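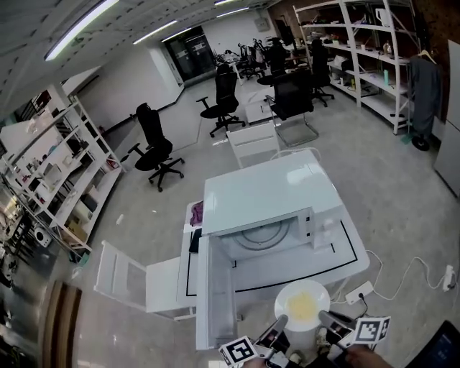 Pradirel Kitchen Cleaner Concentrate, 5 litre

Product code: 1136
Sold by: Drukuseo Catering and Cleaning Supplies
Pack: single 5 litre container with screw cap
Also available: case of two, code 1654

Pradirel is an unscented liquid cleaner for kitchens that a lot of people share. It removes grease, dried-on food and tea stains from washable hard surfaces. We sell most of it to offices, colleges, church halls and small cafes. It is supplied as a concentrate and has to be diluted with water before use, either in a trigger spray bottle or in a bucket.

The cleaner has no added colour, so it does not leave a tint on white worktops or grouting. It is low foaming and can be wiped off with a damp cloth.

Where to use it

Worktops and tables
Cupboard doors and handles
Microwave ovens, inside and out
Fridge shelves and door seals
Hob surrounds and splashbacks
Sinks and draining boards
Wall tiles
Sealed floors
Outsides of bins

Where not to use it

Do not use on bare aluminium, unsealed wood, natural stone or waxed floors. It is not an oven cleaner and will not shift burnt carbon from the inside of a conventional oven or from grill pans. For that job see our oven gel. It is not a disinfectant either. If your cleaning plan calls for a disinfectant, clean with Pradirel first, rinse, then apply the disinfectant and leave it for the time stated on its own label.

Dilution

Spray bottle, general cleaning: 50 ml per litre of cold water
Spray bottle, heavy grease: 100 ml per litre of warm water
Bucket, floors and walls: 25 ml per litre of warm water

Put the water in first and add the concentrate afterwards. Mixing it the other way round makes froth and you will struggle to fill the bottle. Diluted cleaner keeps for seven days in a closed bottle. After that, pour it down the sink with plenty of water and make up a fresh one. Always label the bottle. Blank labels are supplied free with each container, but please ask for them when you order as they are packed separately.

A stronger mix does not clean any better on everyday dirt and is harder to rinse off. If a surface feels sticky after cleaning, it has usually had too much concentrate.

Using it on microwave ovens

Switch off at the wall and let the oven cool. Take out the turntable and the ring underneath it and wash both in the sink. Spray the diluted cleaner on to a cloth and wipe the floor, sides, roof and inside of the door. Do not spray straight into the oven, as liquid can get into the vents and behind the cover at the side. Leave for two minutes where food has dried hard, then wipe again. Go over everything with a clean cloth wrung out in plain water. Dry the turntable before putting it back.

Egg, cheese and porridge are easier to remove if they are softened first. Lay a wet cloth over the patch for ten minutes before you start.

Using it on fridges

Move the food to a cool box or another fridge. Take out the shelves and let them come to room temperature before washing. Wipe the door seal with a soft cloth, working along the folds. Rinse with plain water and dry before restocking.

Surfaces that touch food must always be rinsed with clean water after using this product.

Product details

Form: clear liquid
Scent: none added
pH of concentrate: 10.5
pH at general dilution: 9
Container: recyclable plastic with carry handle
Shelf life unopened: two years
Storage: upright, between 5 and 30 degrees, away from food and out of direct sun

The concentrate thickens if it gets very cold. If it has been left in a shed or van over winter, bring it indoors overnight and turn the container over gently a few times before use.

Safety

Irritating to eyes. Wear gloves when handling the concentrate. If it gets into the eyes, rinse with water for several minutes, remove contact lenses if you can do so easily, and get medical advice if soreness continues. Do not mix with bleach or any other cleaning product. Keep out of reach of children. The safety data sheet is sent by email with every first order and can be requested again at any time.

Accessories

Ko trigger spray bottle, 750 ml, with fill lines marked on the side
Ko measuring cup, 50 ml
Orkoment pump for 5 litre containers, gives 25 ml per full stroke
Orkoment microfibre cloths, pack of ten, in blue, green, yellow or red

The pump fits both the current container and the older one with the narrower neck. The adaptor for the narrow neck is in the bag with the pump.

Customer comments

"We have two kitchens on different floors and had four different sprays under each sink. Now we have one. The pump is worth buying, we were wasting a lot by pouring. I would like a smaller container as 5 litres is heavy to lift down from a shelf."
Young-sook Jeon, office manager

"Does the job on tiles and table tops. Needed two goes on the extractor hood."
Verified buyer

Ordering and delivery

Orders placed before 2 pm leave our warehouse the same working day. Single containers go by parcel carrier. Orders of more than four cases go on a pallet and need someone on site to sign for them. Tell us when ordering if there are steps or a height limit at your entrance.

Our warehouse closes for stocktaking at the end of December. Orders received during the closure are sent out in the order they came in once we reopen.

Unopened containers can be returned within 30 days. We cannot take back containers with a broken cap seal unless they are faulty. If a container arrives leaking, keep it upright in a tray, take a photo of the label and contact us the same day for a replacement.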